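Speaker notes: Ground rules for two-arm cloth folding cells
Internal practice day, 24 February 2025
Speaker: Nosipho Nkuna
Slot: after the break, before Rhonda's session on risk assessment paperwork

Opening

Say who I am and how long I've been on the folding work. Most of the room knows the Girmont cell. Ask for hands up from anyone who has not stood next to it while it was running. Those people should come down after lunch, Rhonda has the sign-in sheet.

The talk covers the house rules we wrote in January. They sit underneath the risk assessment and do not replace it. If a rule here seems to clash with the risk assessment, follow the risk assessment and send me a note.

Mention early that the rules were written for soft goods: T-shirts, towels, pillowcases. The Westerberg line handles boxed stock and has its own set. Please don't copy ours across. The speeds are different and so is the guarding.

Why we wrote them down

Until January the rules were in people's heads and on two sheets taped inside the cabinet door. The sheets disagreed about who could clear a snag. One said any trained operator, the other said the shift lead.

Prasard visited to look at the cell and asked for our start conditions. We gave three different answers from three people. Tell this plainly, no need to name anyone. It was a fair question and we should have had one answer.

So we sat down with the logs. Most stops were small ones. Cloth caught in a finger, cloth dragged off the table, an arm waiting for a grasp it never got. None of them hurt anyone. In a good few, though, a person had reached in before the arms were in hold, and the log only showed it because the light curtain tripped.

Rule 1. Clear surface before every garment

Nothing on the table except the item being folded. No tape, no spare garment, no clipboard. Operator looks across the whole surface and says "clear" out loud if there is a second person at the cell.

Table gets wiped at the start of shift and whenever there is visible lint. Use the dry cloths from the hook. The spray cleaner leaves the surface slippery for a while and the cloth slides when the grippers pull on it, so spray is for end of day only.

Rule 2. Starting state is written down

A trial or a run has a named starting state. We use three: flat, loose and crumpled.

Flat means both sleeves out and the body open. It does not mean ironed. People were spending ages smoothing out every crease, and then the results looked better than they would with a shirt out of a basket.

Loose means the outline of the garment can be made out but there are folds in it. Crumpled means dropped from hand height and left.

Record the state before the arms move, never afterwards. Record which way round it is as well, hem away from the robot or hem towards it. The folding sequence depends on it.

Next slide is one for the room to classify. Give them a moment before saying anything. Expect an argument between flat and loose.

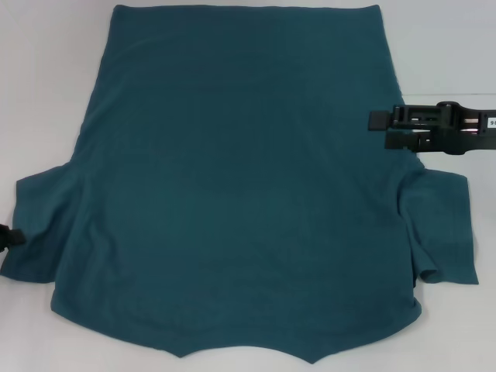

Rule 3. Where the answer is unclear, take the lower grade

Follow on from the argument. The hem is straight and both sleeves are out to the sides, so people will say flat. Then get them to look at the opposite end, where the edge is jagged and the neckline and shoulders are probably bunched under. Right sleeve is folded over itself too. Under our rules that goes in as loose.

The reason for taking the lower grade is consistency between shifts. If one shift calls this flat and the next calls it loose, the two sets of figures can't be put side by side.

Don't tidy the garment to make it fit the label. Change the label.

Someone usually asks about colour. We don't grade on colour, but write it in the notes field. Plain dark cloth on a white table is easy to pick out. White on white is much harder and we want to know how many of those we have run.

Rule 4. Hands out until hold is shown

This is the one I want people to go away with. Slow down here.

Hands stay outside the marked line until the status lamp shows hold. Both arms have to be in hold. An arm that is standing still may only be waiting for the other one, and it will move again with no warning when the other one is ready. That is normal behaviour for a two-arm fold.

Low force is no reason to reach in. The pads on these grippers are set to close gently on fabric, but the arm behind them is not gentle, and the gap between the gripper and the table is small. Fingers fit in it.

If cloth is caught: press hold, wait for the lamp, open the gripper from the panel, then lift the cloth out. Don't pull cloth from a closed gripper. It stretches the garment and it can drag the pads out of line.

Any trained operator can do this. That settles the question from the two sheets. The shift lead is only needed if the gripper won't open from the panel.

Rule 5. Count attempts the same way

An attempt starts when the first finger touches cloth. It ends when both grippers have let go and moved clear, or when somebody presses hold.

A regrasp inside the fold is part of the same attempt. A person touching the cloth ends it, however small the touch. Straightening one corner counts as a touch.

A full set is 100 attempts, and we don't report on less. The Plestell report in January was based on over 500, all graded under the old sheets, so treat it with care. We are not going to regrade it.

Housekeeping

Gripper pads checked at start of shift for lint and wear. Labels on the grippers stay on and stay readable. If one is peeling, tell me and I'll print another. We need them to match a pad change to the right unit.

Sleeves rolled or buttoned, lanyards off. Visitors stand behind the yellow line even when the cell is idle.

Questions I expect

Can we run the cell with one person? Yes in the day. No after six.

Do the rules apply to teleoperated runs? Yes, all of them. The person driving the arms can't always see your hands.

What about socks? Not covered yet. Rhonda Tremblay has a draft, ask her after her session.

Who can change a rule? Send it to me in writing with the log entry that prompted it. Changes go out on the first Monday of the month, and old printouts come down the same day.

Handover to Rhonda. Leave the rule 4 slide up while she plugs in.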